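Spring Reissues: Is the Koppel Box Worth It?

4 min read

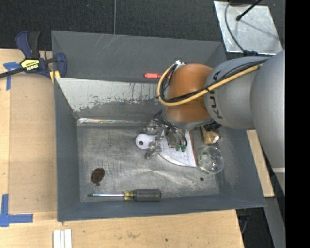

Brestanance, "Turnville Sessions" (Koppel, 4LP/2CD)

The pitch for this one has been landing in my inbox since May, and every version uses the word "definitive." I have my doubts. The original Turnville album was a 38-minute record by a band that had run out of studio money, and its fans, me included, like it for exactly that. Koppel has now stretched it over four LPs, with a booklet, a poster and a sticker saying the tapes were "lovingly restored." I would like to know what was wrong with them.

Side one and side two are the album you already own. The new cut is louder. On "Pokdale" the guitars come forward and the organ, the best thing on the song, sinks a little. The label says this is closer to what the band heard in the room. Maybe. I wasn't in the room, and neither was whoever wrote the press sheet. My old copy has a click at the start of side two and I still reached for it twice this week.

The second LP has the demos, and I'll give them this much: three of them are very good. "Ferry Light" turns up at half speed with the drummer tapping on something that may be a suitcase, and it's sadder and better than the finished take. The other demos are the same songs with worse singing. One stops after 94 seconds when somebody coughs, and it gets its own line on the back cover and a paragraph in the booklet.

Then there's the live set, recorded at the Pokdale ballroom on a Thursday night. The sound is boxy. The crowd is either small or bored, and the applause comes in at the same level after every song, so I wonder how much of it was there to begin with. The long closing number is fun for the first half. LP four is remixes. I played it once, and then I played one track again to see if I had been unfair. I had not.

What bothers me most is the numbering. My copy is stamped 1933 of 2212, a strange figure to settle on for a "strictly limited" run from a label that used to press 200 of anything and sell them out of a van. A plain single LP of the remaster is said to be coming later in the year. Koppel won't confirm that, and I'd bet on it anyway.

So who's this for? If you never found the original, wait for the single disc. If you did find it, the three demos are on the download version, where you can buy them one at a time for less than lunch. The booklet essay is decent on the band's early days and vague on why they split up, the one thing I was hoping to read.

Two and a half stars, and the half is for "Ferry Light."

Questions or corrections: reply to this newsletter | © All rights reserved | Back to top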